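Ticket 417 — Orders showing "delivered" before they leave the depot
Product: Metik Orders (hosted)
Opened by: Ka-ming Siu, Zostmont
Assigned to: Bakari Bakilana, Metik support
Priority: Normal (customer has asked for High, twice)
Status: Open, waiting on courier

Ka-ming Siu wrote:

We sell small tables and homewares. Since the July update, a portion of our orders flip to Delivered while the cartons are still on our shelf. The customer gets the "enjoy your new table" email, rings us, and we look like idiots. I've cleared the cache, logged out and back in, and tried another browser, so please don't suggest those. 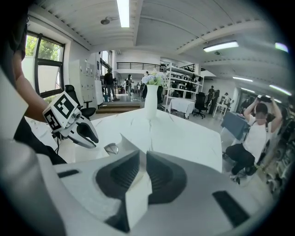
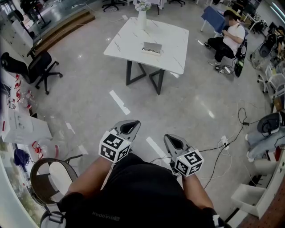

Attachments 1 and 2: marble-look table with white vase

Bakari Bakilana replied:

Thanks for the detail, Ka-ming. Could you confirm whether the affected orders all went through the Mbwambo courier connection? Could you also check that your account time zone is set correctly under Settings, Business, Region? A wrong time zone can make events appear out of order.

Ka-ming Siu wrote:

Time zone is right. It was right before July too. I can't see how a time zone would send an email for something that hasn't happened, but I've checked it so we can cross it off.

Yes, all Mbwambo. We also ship with Gimico and those orders behave themselves. I went through last month's export, a bit over an hour of my life, and found 31 orders marked Delivered before the pickup scan. None of them were Gimico.

Bakari Bakilana replied:

That's very helpful. I've resynced the Mbwambo connection from our side. This usually clears up stale statuses. Please monitor and let us know. I'll set the ticket to Resolved for now and it will reopen if you reply.

Ka-ming Siu wrote:

Reopening. "Usually clears up" turned out to be worth one morning. Two more orders went to Delivered at 2.15 pm, and I was standing next to both cartons when the email came through. Could you please not mark it as resolved until one of us has seen it working?

I'd also like to know what the resync did. If it only fetched the same wrong statuses again, I don't see why we'd expect a different answer.

Bakari Bakilana replied:

Fair point, and sorry for closing it early. The resync re-reads every open shipment from the courier and overwrites what we have stored. If the courier is sending the wrong status, it would bring it straight back.

I've turned on extended logging for your account. Please leave the connection as it is and send me the next order number that goes wrong. Please don't correct it by hand, as that writes over the entry I need.

Ka-ming Siu wrote:

Sent by email. I have left it alone, which meant telling the customer to ignore us. She was nice about it.

Bakari Bakilana replied:

Found something. The label for that order reused a tracking number. Mbwambo gives each merchant a block of 2,000 numbers and starts again from the first when the block runs out. Yours ran out in July. When a new label is printed, we ask the courier for its status, and they send back the history of the old parcel with the same number — which was, of course, delivered.

The update is likely a coincidence of timing, although it did make us check the status sooner after printing.

Ka-ming Siu wrote:

I'm wary of "coincidence" when the second half of the sentence says the update changed when you check. But the tracking number part makes sense. I looked up the old parcel for one of them and it's a vase we sent out last year.

What stops it happening today?

Bakari Bakilana replied:

Two things. I've asked Mbwambo for a fresh block for Zostmont, and they've acknowledged the request but haven't given a date. In the meantime I've switched off the automatic Delivered email for Mbwambo orders only. Gimico emails will still go out. The status on your dashboard may still be wrong until the new block is in.

Our developers are also looking at ignoring any courier event dated earlier than the label. I can't promise a release for that.

Ka-ming Siu wrote:

Emails off is fine for now. I printed four Mbwambo labels after your change: one went straight to Delivered on the dashboard, no email sent. So that part works, as far as four labels can show.

Please keep this open until the new block arrives. I'll check again when it does, and I'll be checking the old numbers against the new ones myself.

Bakari Bakilana replied:

Understood. Leaving it open and chasing the courier.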